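About Cloutier

Cloutier is an independent test shop for small robot grippers, arms, cameras and controllers. Manufacturers and lab groups send us hardware. We run it through a fixed set of handling tasks and return the logs, the failures and a written comparison. We build no products for sale.

What we test

Most of our work is on two-finger grippers with a payload under 2 kg, both arm-mounted and hand-held. Each unit goes through 400 grasps on our standard object set, which covers fabric, thin plastic, coated metal, paper packaging and glass. Glass takes the longest. It is smooth, it shows little to a depth camera, and a small error in approach angle puts the load on an edge.

Pads are scored separately from the linkage. A good linkage with a poor pad will drop a flat part, and a good pad can hide play in the joints for several hundred cycles. We swap pads between units wherever the mounts allow it.

Arms are checked for repeatability at the tool flange, then again with the gripper fitted. Wide-angle cameras are calibrated before and after every series. If the two calibrations disagree beyond our limit, the series is run again — this adds a day or so to some jobs.

Where we work

Bench tests are done at our Skiststead site, on two identical stations. Hand-held grippers are also tried in furnished rooms, with ordinary upholstery, patterned cloth and uneven light behind the object. Results from the bench and from the rooms are reported in separate tables and are never averaged.

Current work

The Morkano comparison covers 20 pad and finger combinations and closes in July. The Hellow controller series is at 592 logged runs, with latency and grip force recorded for each. Summary sheets go to participating clients every Friday.

Sending hardware

Include the mounting drawing, the firmware version and any spare pads. Units without a drawing can be accepted, but adapter work is billed by the hour.
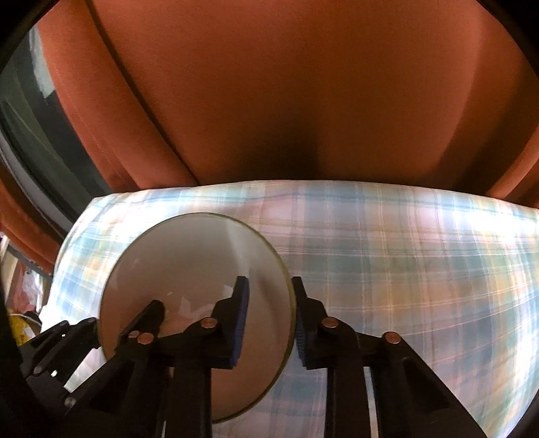

Clear glass disc held near its edge between blue textured foam pads, hand-held gripper.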